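The Night Bus to Fovstead

Posted 2024-01-31

I should say before I begin that I don't believe in ghosts, and I didn't on the bus either.

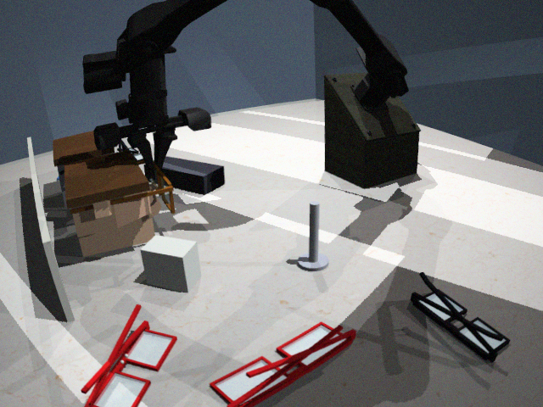
My sister says I always start that way, and would I please get on with it, and was this the one with the ferry or the one with the soup? It's the one with the soup. She's heard it so many times that she does the voices, and she does them better than me, so I've decided to write it down while it's still mine.

So. I was twenty-six and I'd taken a job in Fovstead, which is as far north as you can go before the road gives up and turns into a jetty. I'd never been. I'd had one telephone interview with a woman who kept putting the receiver down to shout at a dog, and at the end of it she said I could start on the second and did I own boots. I said yes. I didn't own boots.

The only way up there in January was the night bus from Dulo. You got to Dulo on the train, and then you stood in a shelter with three sides and a timetable somebody had tried to set fire to, and you waited. The bus was down for ten at night. I had a rucksack, a suitcase with one good wheel, and a carrier bag with a cheese sandwich in it, and by half past nine I'd eaten the sandwich out of boredom, which I came to regret.

When the bus turned up it was an old cream thing with Blomqvist painted down the side in green letters, and the number 3739 over the windscreen where you'd expect the name of the place it was going. I asked the driver if this was the Fovstead bus. He looked at my suitcase for a long time.

"It is if you like," he said.

I've thought about that a fair bit since. At the time I only thought he was tired. I paid him, he gave me a ticket off a roll, and I went and sat halfway down on the left, over the heater.

I wasn't the only passenger. An old woman was sitting right at the back with a big tartan flask between her feet. She had her coat done up to the chin and a hat like a tea cosy, and she gave me a nod as though we'd already spoken. I nodded back. Then the lights went down, the engine did a sort of cough, and off we went.

For the first hour there was nothing to tell. Fields, I suppose, though you couldn't see them. Now and then a farm with one light on. I tried to read but the bulb over my seat buzzed and flickered so much that I was getting every third word, so I leaned my head on the window and had that horrible bus sleep where your teeth rattle and you dream about being at the dentist.

I woke up because we'd stopped.

It was properly dark and it was snowing, great fat slow flakes, and the driver had gone. The door was open. I could see his footprints going off round the front of the bus. I wasn't frightened exactly, but I did sit up quite straight.

"He does that," said the old woman. She'd moved up. She was in the seat across the aisle from me now with the flask on her knee, and I hadn't heard her come. "He likes to look at the bridge first."

"What's wrong with the bridge?" I said.

"Nothing's wrong with it. He likes to look at it, that's all. Do you want some soup?"

Now, I'd been brought up not to take food from strangers on buses, but I'd also been brought up to be polite to old ladies, and I'd had nothing since that sandwich. So I said yes please. She unscrewed the cup and poured it out and the steam came up and – I can't explain this very well – it was my gran's soup. I don't mean it was like my gran's soup. Everybody's gran made soup. Mine put a spoonful of mustard in and far too much pepper, and she cut the carrots into little long matchsticks when she was in a good mood and big ugly lumps when she wasn't, and these were matchsticks.

My gran had been dead for two years by then.

I drank it. Of course I drank it! What else would you do? It was so hot it made my eyes water, or that's what I said when the old woman passed me a hankie.

"Going up for work?" she said.

I told her about the job. I told her about the telephone interview and the dog, and about the boots, and then for some reason I told her that I hadn't wanted to go at all, that I'd said yes because I'd been turned down for everything else and because a person I'd been fond of had married another person in the autumn, and Fovstead was the furthest place on the map I could get to without a passport. I'd not said that to a soul. I'd told my mum it was a wonderful opportunity.

The old woman listened to all of it. She had a way of tipping her head as if one ear was better than the other.

"Well, you can always go home again," she said. "It's only a bus. They go both ways."

"I'd look daft."

"You would, a bit," she said, and poured me another cup.

Then the driver came back, stamping his feet, and shut the door. He didn't look at either of us. He said, "She'll do," to the steering wheel, and we crept out over the bridge at walking pace. I looked down and couldn't see any water, only snow falling past us and carrying on falling. It seemed a very long bridge. I held on to the cup with both hands. The old woman hummed something under her breath, and I knew the tune and couldn't name it, and I still can't, though I've hummed it at plenty of people.

On the far side the road went up into trees and I fell asleep again, a decent sleep this time, with the heater on my ankles.

When I woke it was getting light and we were in Fovstead. It's a nice enough place in the morning. There's a harbour, a church with a tin roof, and a shop called Zokus that sells paint and fishing line and birthday cards. The driver was already hauling my suitcase down the steps. I looked round to say goodbye and the back of the bus was empty, and so was the seat across from me.

"Where did she get off?" I said.

"Who?"

"The lady with the flask."

He put the suitcase down on its good wheel, and it fell over, and he stood it up again. I could see him making up his mind about something.

"Did you finish the soup?" he said.

I said I had.

"That's all right, then," he said, and got back in and drove off, and I stood there on the harbour with my mouth open and snow going down my neck.

You'll want to know about the rest of it. My sister always stops there when she tells it, she says it's the proper place, but it wasn't where it stopped for me. I had to go and find my lodgings. I had to go into Zokus and ask if they sold boots, and they did, one pair, a size too big, and I wore them for four winters with two pairs of socks. The job was mostly filing. The dog turned out to be enormous and fond of me. I did look daft for quite a lot of that first year, what with one thing and another, and I very nearly went home in the March, and had even packed. Then the thaw came and somebody asked me to help paint a boat.

I asked about the bus, obviously. I asked in the shop and I asked at work. They all knew the Dulo bus but they said it was blue, and it came in at six in the evening, and it hadn't run overnight since the new road was put in. A man buying paint told me there wasn't a bridge on that road either, not one worth getting out to look at. He was quite cross about it. He seemed to think I was being rude about the council.

I've still got the ticket. It's in the biscuit tin with my passport and the spare keys. It's gone so pale you have to tilt it, but you can make out the name of the firm and the fare, which was 100, with no sign to say 100 of what. I know I paid the man in ordinary coins because I remember counting them out with my gloves off.

And I've still got the hankie. I never gave it back, I must have stuffed it up my sleeve. It's white with a blue edge, nothing special, the sort that used to come in a box at Christmas. My sister says Gran had dozens of those. My mum, when I finally showed her, didn't say anything at all. She took it off me and washed it and ironed it into a square and gave it back, and then she asked me, in quite a careful voice, what the carrots had been like.

I told her matchsticks.

"Oh, good," said my mum, and went to put the kettle on.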